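Endmont Site: Questions Our Staff Have Been Asking About the New Automation

Thank you to everyone who stopped by the sessions in December, and to those of you who sent in questions afterward! Karabo Masilela and the rest of the Trandholm people team have gathered the ones that came up most.

Will anyone lose their job over this?

No. The 8 people who set up desks and returned equipment by hand are all staying with us, and most have already picked their new duties. Some are moving to the repair bench, and a few (bless them) have offered to teach the Sugawara arms how to do what they used to do.

What does the teaching involve?

You hold a gripper and do an ordinary desk job with it, such as picking up a mouse and setting it down again, at your own pace and on a desk with everyday things left on it. Six short turns make up a shift, with breaks between them, and you can swap out whenever your wrist gets tired.

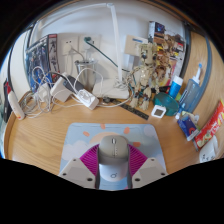 Will my pay change if I move to a teaching role?

Your base pay stays the same, and there is an extra $400 once you finish the training course. It comes with your next regular paycheck, so there's no form to fill out.

Who do I talk to if I'm still worried?

Please come and find Karabo, who is in the Skivmont room every morning until 11 and is always glad of the company, or call extension 3291 and leave a message if you'd feel more comfortable that way.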